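Ultstead Writers' Help Board
Self-publishing > Printing and bookshops

How do I get a local bookshop to stock my novel?
Posted by Luker, October 17, 2025

Hello all, and apologies if this has been asked before. My first novel came out in January through a small outfit called Pinton Press, and it's a bit of a doorstop at 428 pages. It's sold nicely enough online (well, family and their friends mostly!) but what I'd dearly love is to see it on a shelf in a real shop. I went into our nearest one with a copy in my bag and lost my nerve by the greetings cards. Do you ring first? Do you leave a copy? And what sort of discount do they expect? Pinton are lovely people but they don't have a rep, so it's down to me.

Stüber
Oh, I do feel for you, I walked round the block twice before my first one. Please don't turn up on a busy afternoon with a box. Send a short email to whoever buys the fiction, with the cover, the ISBN, the price and two lines on what the book is about, and say you live nearby – shops like a local author more than you'd think. Then wait a fortnight and ring. Most of mine wanted sale or return, and the discount was more than I'd hoped to give, so work out your costs before you agree to anything.

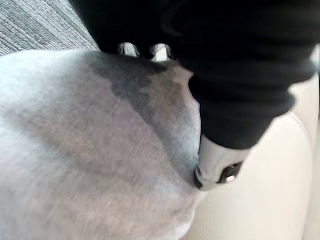
One more thing on the parcels, as you'll be posting or carrying copies yourself. A thick paperback gets bashed corners very easily and a shop will send it straight back. I wrap each one in something with a bit of give, big and rounded and soft like the gray and white thing in my picture, and then it goes in a stiff box that fits. I lost 17 copies out of my first delivery by trusting to padded envelopes, and I still have them under the spare bed if anybody wants a dented family saga.

marginal_notes
just go in and ask, worst they can say is no. mine took 2 and sold them

Ultstead Reader
I'd agree with most of what Stüber says, but do ask Pinton whether the book is listed with a wholesaler before you email anyone. If it is, the shop can order it along with everything else and won't need a separate invoice from you, and that makes a yes far more likely. If it isn't, bring a simple delivery note with your name, the number of copies and the terms, and get it signed. I left 18 copies with a shop on a handshake once and we never did agree how many had gone. It's also worth offering to do a signing – mine was very quiet, but they kept the book by the till for weeks afterwards.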